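4.3 ハンドヘルドグリッパによる教示データの収録

本節では、4.2 の校正を終えた左右一対のグリッパを用いて教示データを収録する手順を示す。収録データは、Hillero 方式による両手動作方策の学習(第6章)の入力となる。

準備

1. 収録用 PC で Skendcombe を起動し、セッション名を入力する。セッション名は半角英数字とハイフンのみ使用できる。
2. 左右のグリッパを接続し、状態欄が両方とも「READY」になるまで待つ。
3. 左右それぞれの指を全開、全閉の順に動かし、開度の表示が 0 から 75 mm まで変化することを確認する。上限に達しない場合は 4.2.3 に戻り、開度の校正をやり直す。
4. 頭部カメラの露光時間を 2000 µs に固定する。自動露光は使用しない。

注記:露光時間をセッションの途中で変更すると、マーカの検出率がエピソード間で揃わなくなる。変更した場合は新しいセッションとして収録すること。

初期姿勢の登録

5. 操作者は作業台の手前に立ち、グリッパを片手に一つずつ持つ。
6. 両方のグリッパを体の前に下げ、頭部カメラの視野に左右のマーカを同時に入れる。
7. その姿勢で静止し、補助者が「基準取得」を押す。取得には 3000 ms を要する。
8. 左右のマーカ枠が緑色で表示されれば登録完了である。片側のみ赤色の場合は、手首をわずかに外へ回し、手順7を繰り返す。

注意:マーカの面に指や袖口をかけないこと。一部が隠れた状態でも登録が完了することがあり、その場合は手先位置に一定の偏りが残る。

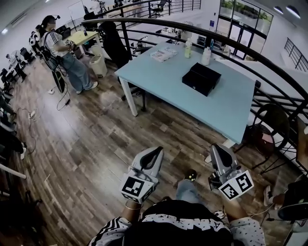 図4-5 初期姿勢における左右グリッパとマーカ(頭部カメラ視点)

エピソードの収録

9. 補助者が「開始」を押した後、操作者は作業台に向き直り、課題動作を行う。
10. 動作が終わったら両手を初期姿勢に戻し、「終了」を押す。
11. 失敗した動作は削除せず、ラベル「NG」を付けて保存する。

注意:床の電源ケーブルは操作者の動線から外しておくこと。収録中は視線が手元に集中し、足元の確認が遅れる。

収録数の目安

1課題につき 300 エピソードを標準とする。Trurnstead 課題集による評価では、これを超えて追加しても成功率の改善は小さかった。一方、初期姿勢の登録を省いたデータを混ぜた場合は、把持直前の位置ずれが増加した。詳細は付録Cに記載する。

改訂履歴
2020年4月 手順6から8を追加、図4-5を差し替え(Cristóvão Carrilho)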